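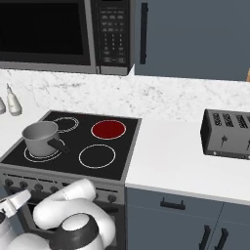
Session 6: Kitchen layout, reach and storage

Notes for people who missed it. Reading is the Marchal chapter, first half only (second half is plumbing, we do that in August).

Last time: work triangle. Sink, stove, fridge. Fine for one cook, falls apart with 2. Replaced in most offices by zones: prep, cook, wash, store. Know both, the old terms still turn up in client briefs.

Reach
Start from the shoulder, not the top of the head. Students keep drawing upper shelves for a tall person standing on bare floor with no counter in the way. Counter depth eats your reach. Lean over one at home and try to get a full jar down, you'll see.

Heavy things between knee and chest. Light things up high. Things used once a year, anywhere.

Microwave over the cooking area: saves counter, but hot liquid comes down toward the face. Bad for short users, kids, anyone seated. Alternatives are a drawer unit, or a shelf at elbow height with landing space next to it. Ask who reheats food in the house before you draw anything.

Handles
Long vertical pulls work for most hands, wet or dry. Knobs are harder with arthritis. Push-latch doors look clean and get greasy, Bello Okeke's point from the visit, he has replaced a lot of them.

Landing space
Every hot appliance needs somewhere to put the dish. Check both sides. Check the door swing too, a fridge that opens agianst a wall is a redraw.

Case: Tierney flat
Galley kitchen, tenant Amparo Henao, uses a walker. Original plan had all dry goods in uppers. Budget for changes was 1,212, so no moving pipes. What got done: pull-out shelves below, one upper taken off, lighting strip under the rest. What got left: the sink, too deep. Caroline Mrema has the before and after drawings, ask her nicely.

Discussion we didnt finish: would zones have caught the sink problem? Nicanor says no, it's a height issue and plans don't show height. Draw elevations.

To hand in
One kitchen you know, plan plus elevation of each wall. Mark reach for two different users. Pencil fine. Due 4th July, my box, no email.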